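Ticket: Success rate in the summary doesn't match what I get from replaying the episodes
Project: Grereck / tabletop pick and place
Opened by: Poppy Lightfoot
Component: evaluation, success labeling
Status: open (was closed, reopened by me)
Priority: medium, raised to high

Summary

The Latthorpe policy is listed in the results table at 373 successes out of 498 episodes. I don't believe that number yet. I'm not saying the policy is bad. I'm saying the labeler that produced the number has never been checked against a human on this table, and the first time I tried it, the two didn't agree.

What I expected

An episode counts as a success when the basket has been picked up, moved, set down in the target area and let go. That's the wording in the protocol and it's the wording in the draft.

What I got

The labeler calls success as soon as the basket's height passes the threshold and the gripper reports closed. Nothing after that point seems to change the label. I found episodes marked as successes where the basket never reaches the target area before the time limit.

Steps to reproduce

1. Check out the evaluation branch and load the Latthorpe run.
2. Pick any episode labeled success.
3. Open the side view from the fixed camera, not the wrist view.
4. Watch to the last timestep and write down where the basket is.
5. Compare with the label file.

I did this for 100 episodes drawn at random with the seed in the config. I scored them before opening the label file so I wouldn't be talked into anything.

Log

9:40 am – Replay works. Joint data and video line up, so this isn't a clock problem. I checked that first, as the last three tickets on this component all turned out to be clocks.

10:15 am – First disagreement. Gripper closes on the rim, basket goes up, basket stays up, episode times out. Labeled success. By the protocol it's a failure.

10:50 am – Second kind of disagreement, and I like this one less. The basket gets caught by the rim and hangs tilted in the air. The height estimate is taken from the highest tracked point on the basket, so a tilted basket reads as higher than a level one. A bad grasp is being rewarded for being bad.
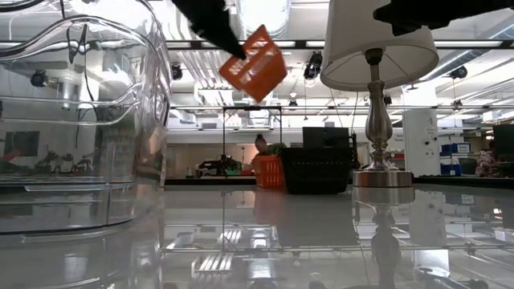 11:30 am – Asked in the channel whether the height threshold was ever tuned on this setup. Answer: it was carried over from Ackroyd. Ackroyd used solid blocks. A block looks much the same to the tracker whichever way up it is, and a slotted basket doesn't. I would like to see the reasoning for keeping the threshold, if there was any.

11:55 am – Looked at whether the tracker could be swapping one orange basket for the other when both are in view. It has no notion of identity that I can find in the code. It segments by color and takes the biggest blob above the table plane. If the upright one is nearer the camera, it may well win.

1:20 pm – The table top is glossy and it mirrors whatever is over it. I masked out the lower half of the image and ran the tracker again on the same episodes. Some labels flipped. I'm not going to claim reflections are the cause on the strength of one rerun, but a mask shouldn't change an answer that was supposed to be about the basket.

2:05 pm – Clear plastic may be a separate problem. Anything seen through it is warped, and the plane fit uses points from that side of the table. Parking this. Needs its own ticket.

2:45 pm – Finished the 100. Written up in the shared sheet with a note per episode. Please score a batch yourselves before reading mine.

Things I ruled out

Camera shift between runs. The calibration target sits where it should in the first and last recordings.

Dropped video. No gaps longer than a single timestep.

Wrong checkpoint. The hash matches the one in the draft.

Reply from the Evitville side

"The labeler was validated. Agreement with human raters was high and we reported it. Lifting is the hard part of this task, so lift success is a fair proxy. Suggest closing."

It was closed after this. I've reopened it for the reasons below.

My response

Validated on what? I went and looked. The agreement figure comes from the block task, with one object on the table and a matte surface. I can't find a single human-scored basket episode older than the ones I did today.

On lifting being the hard part – maybe. That's a claim about the task and we could test it. If nearly every lifted basket gets placed, the two rates will come out close together and I'll happily drop this. But then we should report the placed rate and show that it's close. Calling a lift a success and leaving the reader to assume a placement is a different thing.

I'm also uneasy about the comparison. The baseline was scored by hand, on video, by someone using the full protocol. The new policy was scored by the script. Even a perfect policy comparison can't survive two different rulers. Whatever we decide about the threshold, both methods have to go through the same scoring.

Proposed changes

- Split the label into 4 fields: grasped, lifted, placed, released. Report all of them.
- Take basket height from the lowest tracked point.
- Give each basket an identity at the start of the episode and keep it.
- Mask the table surface below the plane fit.
- Have two people score a fresh batch by hand, without seeing the labels, and publish the agreement for this task only.
- Rescore the baseline with the same script.

Workaround until then

Don't quote the 373 anywhere outside the team. If a slide needs a number, use the lift rate and write "lift rate" next to it. The March draft still says "task success" in the abstract and in the second table, and both need to change.

Open questions

Does anybody know why the time limit was shortened partway through the Latthorpe run? The config changes and there's no commit message. If late episodes were cut off before they could place, that would hurt the policy, and I'd want it fixed just as much as the rest.

Who has the raw Ackroyd ratings? I've asked twice.

Leaving this open and assigned to me. Next step is the rescoring script, then a second rater.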